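I bought the Jonum under-cabinet light kit in January, after putting up with a dark counter for most of the time we have lived in this house. The kitchen has one ceiling fixture, and when you stand at the counter your own body blocks it. I cut onions in my own shadow. The kit has now been up long enough for me to have an opinion on it.

## What comes with it

Three light bars, a power supply, two short linking cables, a bag of screws, a bag of clips, adhesive pads and a dimmer. The bars are aluminum with a frosted cover. The dimmer is a small puck with a magnet in the back and a steel plate you stick to the wall. A longer linking cable is sold separately, and you will need it if your cabinets are split by a window or a range hood. Mine are split by a window. I ordered the longer cable after opening the box and lost a week waiting for it.

The instructions are one folded sheet. The drawings are fine. The text is small and skips the part about which end of each bar is the input, although the ends are marked with a tiny arrow once you know to look for it.

## Putting it up

I had read that this was a one-hour job. It took me an afternoon, and I am reasonably handy. Most of the extra time went into the cabinets themselves, which have a lip along the front edge and a recessed bottom panel. The panel is thin. The screws in the kit are too long for it and would have come up through the cabinet floor next to the cereal bowls, so I bought shorter ones at the hardware store.

If your cabinets are the same, measure the panel before you drive anything. The adhesive pads are an option, but I tried one on the first bar and it let go overnight. To be fair to the pads, the underside of that cabinet has years of cooking grease on it, and I only gave it a quick wipe. I cleaned the rest with rubbing alcohol and then used screws anyway.

The clips are good. Each one holds the bar firmly and lets you tilt it a little toward the wall or toward the front. I started with the bars at the back, tilted forward, and got glare in my eyes whenever I sat at the table. Moving them to the front, behind the lip, fixed that. The light now falls on the work area and the bars are hidden unless you crouch.

The power supply is the weak part of the design. It is a brick the size of a paperback with a short cord, and the kit gives you no way to mount it. Mine sits on top of the microwave behind a cookbook. A previous kit I had in a rental, a cheap one from Fiteck, had a much smaller plug and I never had to think about where it went.

## The light itself

There are three color settings, from yellowish to a cold white, picked with a slide switch on the first bar. You can't change it from the dimmer. I tried all three over a few evenings and settled on the middle one, listed on the box as 3,000 K. The warm setting made raw chicken look cooked, and the cold one made the whole room feel like a pharmacy. The middle one shows food close to how it looks by the window in daytime.

Brightness is more than I need. I run it at almost 50 percent when cooking and lower than that after dinner. Full power is useful for cleaning, since it shows every crumb.
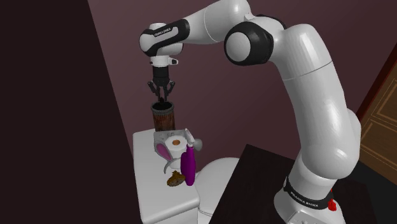

The spread is even along each bar, with no visible dots on the counter. Between bars it's a different matter. There is a dim patch under the gap where the window is, and a smaller one in the corner where two bars meet at a right angle. The short linking cables are stiff and won't bend tightly, so you can't push the bars together in a corner. I ended up with a gap as wide as my hand. I keep the toaster there now and it doesn't bother me.

One thing to know if you have a glossy counter: you will see the bars reflected in it. Ours is a matte laminate and only shows a soft glow. My sister's is polished stone, and when I held a spare bar under her cabinet the reflection was a sharp line. She went with a different product.

## The dimmer

I like the dimmer more than I expected to. You press it for on and off and turn it for brightness. It comes off the wall plate, and we sometimes take it to the table. It remembers the last level.

It has two faults. The first is a lag when it hasn't been touched for a few hours. You press it, wait, wonder if it registered, press it again, and then the lights come on and go off. I have learned to press once and wait. The second is that the coin battery sits behind a cover that needs a very small screwdriver. I have not had to change the battery yet.

There is no app, and I count that as a plus. The Irerbridge set I looked at first needs an account before you can set a schedule, and the reviews were full of people who had lost the connection after changing their router.

## Heat and noise

After a full evening the bars are warm to the touch and no more than that. I had worried about the spice jars in the cabinet above, but the cabinet floor stays at room temperature as far as my hand can tell.

The power supply hums. It's faint, and with the fridge running you won't hear it. Late at night with the fridge quiet I can, mostly at the lower dimmer settings. At full brightness it stops. I wrote to Jonum and they offered to swap the unit, and the replacement hums as well, a bit less. I didn't have to send the first one back, so I have a spare.

## Cleaning

Steam and grease collect on the frosted covers over the stove side. A damp cloth with dish soap takes it off. The covers slide out for washing, but they are tight, and I would leave them in place unless they are really dirty. The end caps are the part most likely to break. One of mine already has a hairline crack from when I pulled on it.

## Compared with the Mota strip

Before this I tried the Mota adhesive strip, the kind that comes on a reel. It costs less and it is easier to run around corners, because you just bend it. The light is patchy on a counter, though, with a bright spot for every diode – and the adhesive gave up over the stove within a month. If you only want a glow along the back wall and don't plan to cook by it, the strip is fine. For cutting and reading recipes, the Jonum bars are clearly better.

## Price

With the extra cable and the shorter screws I spent just under $200. That is a lot for three lights. An electrician quoted me far more for wired fixtures, and that was before patching the wall, so I'm comfortable with it. If your cabinets run in one straight line with no window, you can skip the extra cable and the price looks better.

## Would I buy it again

Yes, for this kitchen. I would order the long cable at the same time, skip the adhesive pads completely, and work out where the power brick goes before mounting the first bar. I would also check the arrows on the bars. I put the second one up backward and had to take it down again.

Four out of five. The missing point is for the hum and the brick.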